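Let People Do the Teaching
21 July 2022

Grotik's new result got me more excited than anything else I read this year, and the hardware behind it is a pair of grippers you hold in your hands. 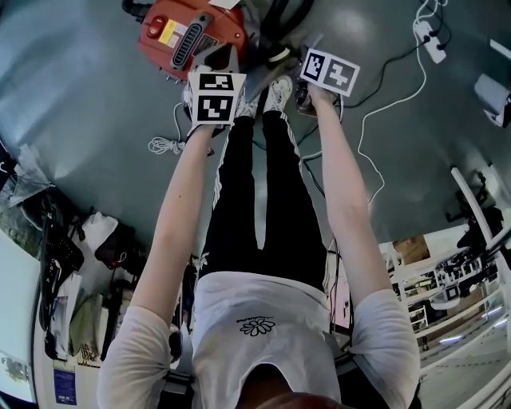 Why hand-held grippers beat the joystick

The method is simple to tell. A person picks up two grippers with square tags on top, does a chore, and a head camera records it. The tags give the position of each gripper, and a policy learns from that. The robot only shows up at the end.

I spent last December teaching a Bundby arm by remote control, and I got 50 usable demos out of the whole month. Every one felt like tying my shoes in mittens! With the grippers in my own hands I passed that number in 6 hours, and the motions looked like something a person would do.

Mess is good data

What I love most is where it can happen. Cables on the floor, bags on the bench, a red machine with its hose out - all of it goes into the recording. The Holst group cleans its table before each take, and I think that's a mistake. Their policy failed in 3 of the 6 rooms we tried.

There are real gaps. Tags get lost when you turn your wrist too far, and you can't feel from a video how hard someone squeezed. Grorow wants to add force sensors to the fingers, and I hope they do it soon. But I'd start collecting now, with the plain version, in the messiest room you have.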